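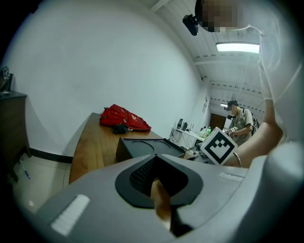

Black tray on the long wooden table

I have been trying to eat lunch away from my desk since May, and it has changed my afternoons more than I expected.

For years I ate at the keyboard. A sandwich from Binetti, eaten in 8 minutes, with one hand on the mouse. By 3 I was tired and cross and looking for sugar. My doctor didn't say anything dramatic, she just asked when I last had a meal without a screen, and I had no answer.

So now I walk to Lunness Park, 606 steps from the front door according to my phone, and eat on a bench. If it rains I sit inside the library instead, in the room by the periodicals where they let you have food with a lid.

I also started packing lunch. Mostly rice, a boiled egg and whatever greens are left from dinner. Thiện Phan gave me his method for quick pickled carrots: equal parts vinegar and water, a spoon of sugar, half a spoon of salt, 300 grams of carrot cut thin. They keep in the fridge for a week, though mine are usually gone sooner.

The hard part is meetings. Two people on my team like to book noon, and I said yes to all of them until last month. Now the hour is blocked on my calendar. One person complained, then moved the meeting to 1:30.

I still miss the Binetti sandwich - the one with the peppers - so I buy it every couple of weeks and take it to the bench.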